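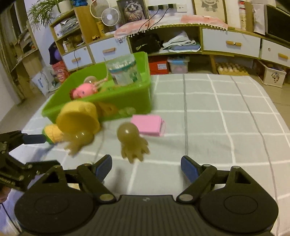 The green tray and the two octopuses, on the bed.

I started on the small toys Thursday after lunch. They had been living in four different places: the bathroom windowsill, the car, a shoebox, and the bottom of my tote bag. I put what I could find on the bed because the grid sheet is the only flat surface in the apartment that doesn't already have something on it.

The octopuses are the squishy kind you can see through, a brownish olive color. My sister Milagros Buenaventura (she insists on the full name when she's mentioned here) brought them back from Illenham in August, along with the yellow corn cob. My daughter wanted pink and got olive. She has since decided that olive is better. They pick up lint from everything, so I wash them in the sink with a drop of dish soap and leave them on a towel overnight. Powder helps with the stickiness for a day or so.

The tray is for whatever gets played with that week. When it fills up, something has to come out. Right now it has the pink plush, the beaded string, the bubble-shaped ball and a couple of other things. The big yellow cup doesn't fit unless I take the plush out, so it will probably end up in the bath.

The low cabinet along the wall was supposed to solve all this. I bought it from Dramiser two years ago and filled the drawers with sheets in the first week. The folded cloths in the cubby should go in a drawer too, but I use them every day and I got tired of opening and closing it. The eggs are on the bottom shelf. The kitchen in this place has one counter, and they have been fine there all summer.

My plan is to empty one drawer and give it to the toys. The sheets we never use can go to Milagros, who has a guest room. I also looked at the drawer dividers at Lorkberg, but they were too tall by a little and I didn't want to return them by mail again. I'll cut up a cereal box and see how long it lasts.

The pink box stays out for now. She asked me to leave it where it is.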